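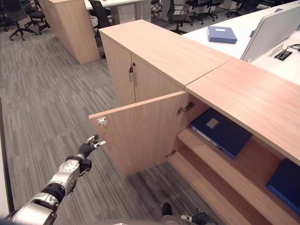
Spent Sunday on the low cabinets along the records room wall. A thread on concealed hinges, binders and locks, mostly so I have it written down before the next lot of doors goes out of line.

The job list said 34 doors. Of those, 20 needed only adjustment, 11 needed a screw replaced or a hole filled, and the rest were fine and had been reported by someone pulling on the wrong edge.

The common complaint is "the door won't shut". In most cases it shuts perfectly well and then meets its neighbour. On a two-door cabinet the gap down the middle is small, so a door that has dropped a little at the latch side will rub before it closes.

Before touching a screw, open the door and look inside. A binder lying flat at an angle on the shelf can stick out past the front edge, and then no amount of hinge work will help. Push everything back, shut the door, and see if you still have a fault.

Most of these hinges have three adjustments. The screw nearer the door moves it sideways. The one further back moves it in and out. Height is done on the mounting plate, either with a cam or by slackening two screws and sliding the plate.

Exact layout varies by maker. If you don't know yours, turn one screw half a turn, close the door, look at the gap, and put it back. That tells you more than the leaflet, which in our case was for the Siden wall units and shows a different hinge altogether.

Order matters. Height first, then sideways, then depth. If you start with sideways you will get a nice even gap, lift the door, and lose it again.

For a dropped door with one hinge at the top and one at the bottom: bring the top hinge in towards the cabinet side, or let the bottom one out, or split the difference. Small turns. I use a hand screwdriver for all of it. A drill driver will strip the chipboard on these before you have noticed it's tight.

(Pieter Hermans has asked me to add that he uses a drill driver on the lowest clutch setting and has never stripped anything. Noted. He also did the Uibo cabinets in the post room, where I filled four holes.)

Stripped holes: take the hinge plate off, glue in hardwood dowel, leave it overnight, trim flush, drill a pilot, refit. Matchsticks and glue will hold for a while on a light door. I wouldn't on anything that gets opened every day.

Latches and locks. When you have moved a door sideways or up, the latch plate on it has moved too. Check that it still meets the other half before you pack up. I forgot on one door and had to empty the toolbox again at half past five.

If the key turns with the door open and sticks with it closed, the lock is fine. It's alignment. Please stop spraying oil into the barrel. It collects dust, and the dust is what ruins it.

Also, a key left in the front of a low cabinet is at exactly the right height to be bent by a passing trolley. Keys go on the board with a tag. The Voltano key cabinet has room for all of them.

Depth is the one people skip. Set it so there is a hair of clearance between the back of the door and the cabinet edge on the hinge side. Too tight and the door springs open slightly — then it gets slammed, then the screws work loose, and we are back at the first post.

Carpet. Check the clearance under an open door through the whole swing. Carpet in old buildings isn't level, and ours rises towards the window. A door that clears when closed can drag at full opening.

On contents: binders stand upright, spine out, label where it can be read from above without kneeling. Lying flat is all right for one or two that are in use this week. Stacked flat they slide, and the one you want is at the bottom.

The old Ultivari box files are a bit too tall for the middle shelf. Either move the shelf pins down one hole or put them on the bottom. Don't force them in at a slant, the lids crack along the fold.

Still to do: spare latch plates on order, expected in July. Until then the two doors at the far end will stay shut if you push them at the top corner.

Screwdriver size, for the people asking: Pozidriv 2. It is not the same as a Phillips, and you can see from the screw heads who thought it was.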